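Products > Tank Equipment > Remote Level Monitors

Filed under: Heating Oil & Propane - Customer Equipment

March 18, 2026 | By the Skakeck Equipment Desk

Skakeck TM-2 Remote Tank Monitor

The TM-2 reads the level in your heating oil or propane tank and sends it to our delivery office. Customers on automatic delivery use it in place of degree-day estimates. Will-call customers use it to know when to order.

The monitor has two parts: a sender that mounts on the tank and an indoor display that plugs into a standard outlet. The sender takes a reading every 4 hours. If the level drops sharply between readings, it sends an alert right away. 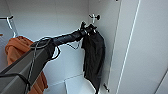 The oil version of the sender threads into a spare 2-inch opening on top of the tank. If your tank has no spare opening, our technician can fit a tee on the existing gauge port. The propane version clips to the dial face and needs a remote-ready dial. Most propane tanks set by our Trenport and Ernstead offices already have one. Tanks set by another supplier may need a dial change, and we will tell you the price before doing any work.

Buried tanks are supported as long as the dome lid closes fully over the sender. Please keep the lid clear of snow and mulch.

Batteries

The sender runs on a sealed lithium pack. When it gets low, the display shows a yellow light and our office is notified. Packs are replaced at your next delivery at no charge while the monitor is under lease. If you own the monitor, the pack is a stocked part and can be picked up at either office.

Placing the display

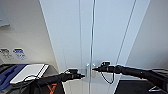
The display needs an outlet and a clear path to the tank side of the house. Metal ductwork, foil-faced insulation and mirrors all weaken the signal. A hall or bedroom closet is fine if it has power. Plain double doors that meet in the middle, with a pair of short handles at the seam, can stay closed over it without trouble, but test the signal with the doors shut before you pick a final spot. Hold the button on the back for 9 seconds to run the test. A steady green light is a good signal. A blinking light means move the display and try again.

Lease or purchase

The monitor can be leased with an automatic delivery agreement or bought outright. Leased units stay the property of Skakeck and must be returned if the account is closed. Purchased units carry a 90-day warranty on labor and the maker's warranty on parts. The sender and display are both made by Mäkelä - please have the serial number from the display label ready when you call about service.

Do not remove the sender yourself. On propane tanks in particular, only a licensed technician should work at the dial or fittings. If you smell gas, leave the building and call from outside.

To order, call the Trenport or Ernstead office with your account number, tank size and fuel type.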